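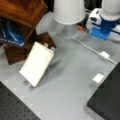 *浅灰色台面,白色薄片斜靠在深褐色木块上,左上方是另一块偏红的木料。*

# 关于 Guvex

我们替人看小东西。卡片、薄袋、杯子、木盒、收纳件、桌上用的零碎,凡是能放上一张工作台、一个人搬得动的,都可以寄来。看完写一份说明,写它是什么样,商家说了什么,说的和东西对不对得上。对不上的地方照写,看不出来的地方也照写。

公司页面一般从愿景讲起。我们对愿景这类段落一向不太信,读过太多了,换一个公司名照样通顺。所以下面只讲怎么收件、怎么摆、怎么写、怎么收钱,以及哪些事做不了。赶时间的话,可以直接翻到“不接的东西”,很多来信看完那一节就不用写了。

## 来历

Guvex 的前身叫 Givero,是一家做木制文具和桌面收纳的小作坊,2000年开张。现在的负责人 Soo-ah Koo 当时在里面管退货。退货这个位置看东西的角度和销售很不一样:销售看见的是样品,退货看见的是样品之后的那一批。她手边有一本登记簿,左边抄宣传页上的原话,右边写退回来的实物。抄了几年,左边的词没怎么变,右边越写越长。

“天然原木”是左边出现得最勤的词。右边对应的有实木,有贴面,有拼接料,有刷了深色漆之后谁也说不准的。客人问起来,作坊里的标准回答是“都算木头”。这话挑不出大错,也没有回答任何问题。

后来作坊不再自己生产,机器卖掉,留下工作台、几架子木料边角和那本登记簿。有老客户继续把别家的东西拿来问,你们以前做过,帮忙看看这个值不值。一开始是顺手看,看完口头讲两句。口头讲的毛病很快就出来了:转述的人会把“看着还行”讲成“专家认可”。我们因此改成书面,并且把名字换成 Guvex,免得别人以为我们还在卖货。

Givero 这个名字至今还印在一部分旧木料的包装纸上。我们没有恢复这个牌子的打算,市面上如果见到新货打着它的旗号,与我们无关。

## 桌上的规矩

工作台的台面是浅灰色的。换过别的颜色,白的太晃眼,浅色的物件放上去边缘全没了;深的又把什么都衬得很贵,这一点商家比我们清楚,所以他们的宣传照里深色背景特别多。灰色不讨好谁,大家在上面都显得普通一点,正合用。

薄的东西平放着不好看。一张卡、一个薄片,平放时只看得见正面,厚薄、弯没弯、角上磨没磨都藏着。所以要让它斜着立起来,后面垫一块沉一点的东西。我们用木块。市面上有专门的展示架,Soo-ah Koo 买过几种,评价是“架子比东西还抢眼”,都收进柜子里了。木块便宜,不滑,磕了也不心疼,颜色深一些的放在浅色物件后面,轮廓自然就出来了。

木块的用法写在内部的台面守则里,摘几条:

- 垫块只负责支撑,不进入结论。报告里不得出现“搭配木质背景更显质感”之类的句子。
- 浅色物件后面用深色木块,深色物件反过来。
- 垫块的角朝哪边无所谓,物件的下沿要落在台面上,不许悬着。
- 有光泽的表面换一个角度再看一遍。亮面会替划痕打掩护,换个角度它就帮不上忙了。
- 透明的东西放在灰台面上容易漏看,收台之前用手指沿台面慢慢过一遍。
- 台面上的旧印子不要遮,也不要写进物件的问题里。

最后一条是吃过亏之后加的。有一次,一位同事把台面上的圆印当成杯底漏色,写了满满一段,客户拿着去和厂家吵。厂家理亏的地方本来很多,偏偏那一条不是它的。我们退了费,道了歉,之后凡是涉及印记、水痕、色斑的描述,都要把物件移开再看一次台面。

## 我们怎么看一件东西

流程写得很短,因为长流程多半没有人照做。

### 先写外形,后读说明书

收到的件先由一位同事看。这位同事不看宣传页,不看来信,只写眼睛和手能确认的:形状、颜色、表面、边角、有没有凸起的部分、能不能自己站住。写完封起来。另一位同事再读宣传页和来信,逐句摘出能够核对的说法。两份稿子合在一起时,空白往往比矛盾多。宣传页上热热闹闹写了一整版,里面没有一句能够核对,这种情况太常见了,我们在报告里有固定写法:“该段未包含可核对内容。”

厂家很不喜欢这句话,来信抗议的不少。抗议信里通常会附上新的一版说明,我们照样读,照样摘,有时候能摘出一句来。

### 像什么,和是什么

报告里这两栏分开。白色、扁平、边角略圆的薄东西,可以像卡片,可以像软包的电芯,也可以像一小袋什么。像什么那一栏允许写得宽,是什么那一栏要有凭据,没有就留空。客户拿到报告,最容易生气的就是这个空栏。付了钱,为什么不告诉我它到底是什么?

我们的回答一直没有变:猜出来的答案你自己也有,不值得为它付钱。能拿到批次单、材料单,或者允许拆开,那一栏就可以往下填。拿不到,它就空着。空着的报告也能用,有客户就是拿着空栏去问卖家要材料单的,卖家给没给,各家不同。

### 木头

木头单列一节,来问的人实在多,也因为这里头含糊的话最多。

颜色不能说明树种。深褐、红褐、橙褐,染一染都有。纹理可以说明一部分,前提是看得到端面,正面一张好看的纹路谁都能贴。分量可以说明一部分,前提是知道里面有没有夹别的东西。气味基本不能说明什么,香味可以喷。我们写木件时,颜色写颜色,纹理写纹理,看起来像盒子还是像实心块,看不清就写看不清。“名贵”“稀有”“老料”三个词在 Guvex 的报告里是禁用词,引用商家原文时可以出现,要带引号。

我们自己台上用的木块是什么树种?旧作坊留下来的边角料,当年的单据不全,我们也不知道。有位客户觉得这很讽刺。我们觉得正好,一块不知道来历的木头,垫东西垫得很稳,也没有人为它多付过一分钱。

### 包装

包装和东西一起寄来的,我们会一起写,但不替包装加分。颜色鲜亮的袋子、发光的膜、印得密密麻麻的小字,都只说明有人在包装上花了工夫。小字读得清就抄,读不清就写“有印刷文字,无法辨认”,不根据颜色去猜牌子。猜牌子这件事看起来无害,仿制的包装恰恰就是靠人去猜才卖得动的。

## Wultik 登记表

Wultik 是我们自己用的一套登记表的名字,由退货登记簿改过来,左栏原话、右栏实物的格式沿用到今天。名字没有含义,当时要给文件夹起个名,随手打的,后来懒得改。

有人建议把 Wultik 做成评分系统,满分多少,几颗星,挂在网页上大家一看就明白。我们讨论过,不做。一把木尺和一只杯子用同一套星,加出来的数字看着公平,里面是什么谁也讲不清。再者,有了星就有人来买星,这个行业里已经发生过的事情,没有理由认为轮到我们就不会发生。

登记表可以索取空白的一份,免费,自己在家照着填也行。填的时候有一个小建议:右栏先写。左栏读过之后,眼睛会不由自主地去找它说的那些好处,而且多半找得到。

## 在哪里

工作间在 Wynne,一栋临街旧楼的底层,门面很窄,没有橱窗。当初选这里是因为朝北,白天的光变化慢,看浅色的东西不吃力。租金也低。两条理由哪条更重要,当时的账本写得很清楚。

可以来访,提前写信。来访的人看到的就是一张工作台、架子、木料和纸箱,没有展厅,没有样品墙,也没有咖啡。下午四点以后不安排看件,光不对,开灯看出来的颜色我们自己也不信。

在 Wynne 还有一间小教室,和工作间共用一道门。八月开短课,教怎么看桌面小物:怎么垫,怎么转,怎么写一句不夸也不骂的描述。课程不发证书。往年有学员来信要求补发,说单位需要。我们查了一下课程内容,觉得它撑不起一张证书,就没有发。

课上第一个练习总是同一个:每人拿一件浅色的薄东西,靠在一块木头上,写一段话,不许出现形容好坏的词。多数人写到第三句就忍不住了,“精致”“简约”“廉价感”,随便哪个先冒出来。划掉,重写。也有人交上来的稿子一个评价也没有,但读完根本不知道桌上放了什么,那个同样要重写。

## 收费

普通件每件200元,含书面说明一份,不含回程运费。要拆开看的另外报价,拆之前会写信确认,拆了之后装不回去的可能性会写在信里,请认真读,以往的纠纷大半出在没读这一段。

厂家和个人同价。厂家付费的报告,第一页会注明由厂家付费。有厂家问能不能把这行字放到最后一页,或者字号小一点,不能。也有读者来信说,收了厂家的钱,写得再公正也不可信。这个怀疑有道理,我们没有办法完全消除它,能做的是把付费方写明,把看件时的原始记录一并附上,读者自己判断要信几分。

加急不接。看东西这件事,加急之后省掉的一定是换个角度再看一遍那一步,而问题常常就在那一步里。

物件看完后在架子上保留30天,方便客户对报告有疑问时重新拿下来对照。过期没有取回的,我们会写信提醒,再之后按来信时约定的方式处理。没有约定的一直放着,架子最底下那一层都是这样的东西,我们也发愁。

## 不接的东西

食品、药品、化妆品不接。我们没有实验室,看颜色闻味道给不出负责任的话。

需要通电、充放电才能判断好坏的,不接性能部分。外形可以看,薄厚、边角、表面、有没有鼓起可以写,能用多久、安不安全一个字都不会写。已经鼓起、漏液或者发热的请不要寄,交给当地有资质的回收点。

古董、文玩、任何以“估价”为目的的来件不接。附了故事的尤其不接。故事通常很好听,我们对好听的故事没有办法。

只有照片没有实物的不接。照片可以说明一个角度、一种光,剩下的要靠想。

想要一份“正面一点”的说明的,也不接。来信里这句话有很多种说法,“突出亮点”“语气柔和些”“适合放在详情页”,我们都认得。

## 出过的错

页面上只写做得好的地方,读者有理由不信。所以留一节写错的。

把台面旧印当成漏色,前面讲过了。

把一件透明的小罩子当成没有寄到,去信问客户,客户说寄了,附了打包时的记录。最后是在台面上找到的,就在原来的位置,灰底上几乎看不出边。从那以后才有了用手指过台面这条。

一份木盒的说明里写了“实木”,复看时发现只看了斜着的那一面,没有看背面,也没有看里面。改成“所见一面有木纹”,重新寄出。客户觉得新的这句没有用。旧的那句有用,但没有根据。

还有一次,同事在描述里写“手感高级”,一路通过了复核,直到读者来信问高级是什么意思。我们谁也答不上来。那份报告重写了,信贴在工作间的墙上。

## 常有人说的几句话

**“你们是不是看什么都不好?”**

看得好的也写。边角收得干净,写边角收得干净;能稳稳立住,写能立住。只是这些话读起来不够热烈,习惯了详情页的人会当成批评。

**“普通东西有必要这样看吗?”**

多数时候没有必要。自己用着顺手,就继续用。来找我们的一般是已经起了疑心的人,或者要一次订一大批的人,后一种情况我们倒真建议先看一看,并且看从货里随便抽的,别看对方送来的样品。

**“你们的话凭什么可信?”**

凭附在后面的原始记录。记录和结论对不上的时候,请信记录,然后写信告诉我们。大约有一半的更正就是这样来的,另一半是自己复看时发现的。

**“为什么没有客户好评?”**

收到过,没有放。一家靠核对宣传语过日子的公司,把好评印在自己的页面上,怎么看都别扭。

## 现在有谁

Soo-ah Koo 负责复核和回信,脾气比信里看起来好。看件的和读说明的同事轮换,同一件东西不由同一个人做两头。名单不放在网页上,报告末尾有经手人的签字,问责找得到人就够了。

我们不打算扩大。有人提过开分店、做加盟,把台面和木块的摆法做成标准套装卖出去。套装这个提议我们认真想过一个下午,想到最后发现要给它写一页宣传文字,就散会了。

## 联系

请先写信,说明是什么物件、从哪里买的、卖家怎么讲的、您想弄清楚哪一点。最后一项最要紧,“帮我看看好不好”这样的来信,我们会回信再问一遍。

寄件请用硬盒,薄的东西两面垫平,不要折。随件附上宣传页原件或者抄一份原话,抄的时候请不要替它改通顺。箱子外面写 Guvex 工作间收即可,不要写“贵重”,里面是什么我们拆开自己会看。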